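Two grippers, one zucchini: our simulated kitchen trials are under way

By Maritza Agudelo 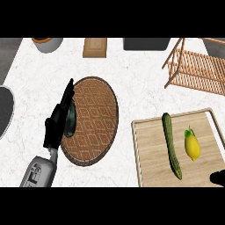
A black parallel gripper holding the zucchini over the woven placemat in our simulated kitchen. The cucumber and lemon are on the wooden tray.

I've spent most of December watching robot arms pick up vegetables, and I'm not even a little bored yet! Our group at Zadeck has started comparing two gripper setups in simulation before we spend any money on hardware, and the first batch of runs finished last night.

The two contenders go by Plimen and Plisilier (Lalit Khurana picked the names, so please send your complaints to him). Plimen is the simple one: it closes to a set width and stays there. Plisilier keeps adjusting its squeeze while the arm moves. Same arms, same kitchen counter, same groceries, and 1000 tries for each, so 2000 in all.

So who's ahead? Plisilier dropped things 66 times and Plimen dropped them 308 times, which is a much bigger gap than I'd bet on. Long, smooth vegetables gave Plimen the most grief, mostly when the arm turned its wrist partway through a move. Lemons were easy for both. On the other hand, Plimen is a good deal faster, and Sipho Ngcobo still thinks we can fix a lot of those drops by having it grab closer to the middle. He may be right – I've seen the replays and some of those grabs were way out near the tip.

Next up we're changing the friction settings, which Fereshteh Daneshvar says were too generous (she's been saying it since the summer). After that, Stijn Claeys wants both setups rerun with the second arm doing the handoff. I'll post those numbers when I have them.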